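Product Guides > Assembly and Set-Up

Section 4. Joining the Base and Ring

This section applies to the two-part Greltton holder supplied by Flatville. It should be completed before the holder is mounted or put under load. Allow enough time to finish the section in one sitting.

4.1 Preparing the Work Surface

1. Select a flat, stable table with clear space on all sides of the parts.
2. Wipe the surface with a dry cloth. Grit beneath the base will prevent it from sitting level.
3. Remove both parts from the bag marked 1455. Check the ribs inside the ring and the notches on the boss for loose material.

CAUTION: Do not trim or sand the ribs. A ring that has been altered must be replaced.

4.2 Positioning the Parts

4. Place the base on the table with its wide, flat side down and the notched boss facing up.
5. Steady the base from one side. Keep fingers clear of the notches.
6. Hold the ring by its outer edge and bring it to the table beside the base.

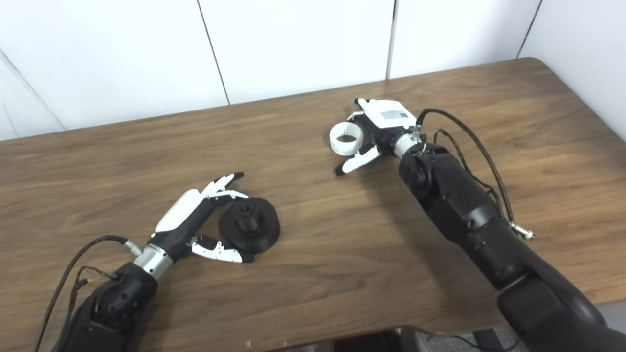 Figure 7. Black base resting flat on the table; white ring held just above the surface.

4.3 Fitting the Ring

7. Raise the ring over the boss and lower it until the ribs touch the notches.
8. Turn the ring slowly in either direction until it drops into place under its own weight.
9. Press down evenly with both hands. The ring must not rock when touched at the rim.

NOTE: If the ring sits at an angle, lift it straight off and repeat steps 7 and 8. Do not use a mallet or clamp.

CAUTION: Solvent cleaners may weaken the parts. Use only Sulolex wipes or a cloth dampened with water.

4.4 Inspection

Inspect the joint after the first 200 turns of the holder and once each February after that. Record the result on the inspection card. Questions about this section may be directed to Birthe Þórarinsdóttir, Technical Documentation. Requests for replacement rings are handled by Sándor Farkas, Parts Desk.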